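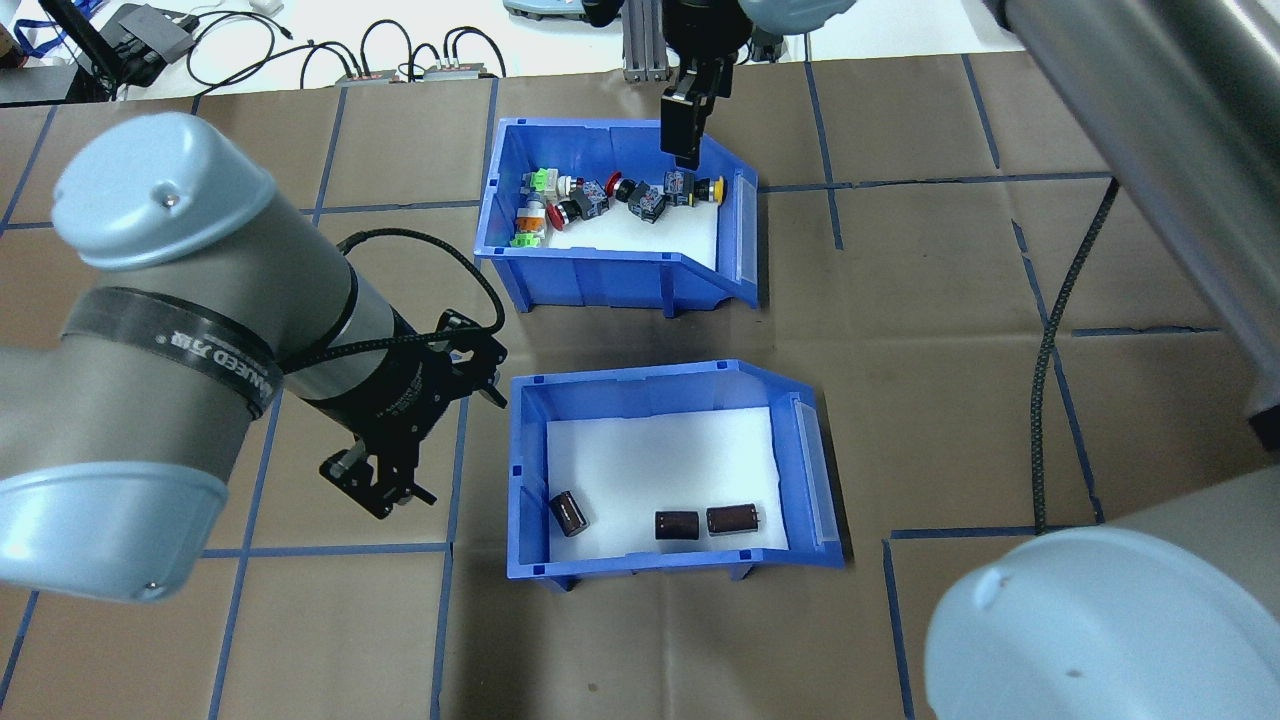
Wer im Winterdienst schon einmal nachts um drei nach dem passenden Scherbolzen gesucht hat, weiß, wie viel Laune an einem gut gepackten Servicewagen hängt! Ich richte bei Gradard seit Jahren die Fahrzeuge der Räumkolonne ein, und der November ist dafür mein liebster Monat. Angefangen wird bei mir immer mit den Kleinteilen: blaue Kunststoffkästen mit offener Front und klarem Etikettenhalter, der Boden mit weißem Schaumstoff ausgelegt. So liegen auch Drucktaster darin schön weich, und man greift von vorn hinein, ohne den Kasten herauszuziehen.

Schritt 1: Wagen komplett leeren
Wirklich alles raus, auch das Fach unter dem Beifahrersitz. Boden fegen, Schienen auswischen, Gurte prüfen.

Schritt 2: Nach Einsatz sortieren
Pflug, Streuer, Beleuchtung. Dilani Jayawardena aus unserem Depot Clasodow packt zusätzlich ein Fach nur für Hydraulik, das habe ich sofort übernommen (großartige Idee!).

Schritt 3: Schwere Sachen nach unten
Ersatzschürfleisten und Ketten kommen direkt über die Achse. Unser Regalboden trägt bis zu 165 Kilo, den reizen wir trotzdem nie aus.

Schritt 4: Beschriften
Große Druckbuchstaben, dazu die Teilenummer. Mit Handschuhen und Stirnlampe freut man sich über jede gut lesbare Zeile.

Schritt 5: Probefahrt
Eine Runde über den Schotterweg hinter dem Hof, dann Türen auf und nachsehen, was gewandert ist. Was klappert, bekommt eine Gummimatte oder einen zweiten Gurt. Die Packliste klebt ihr zum Schluss innen an die Hecktür.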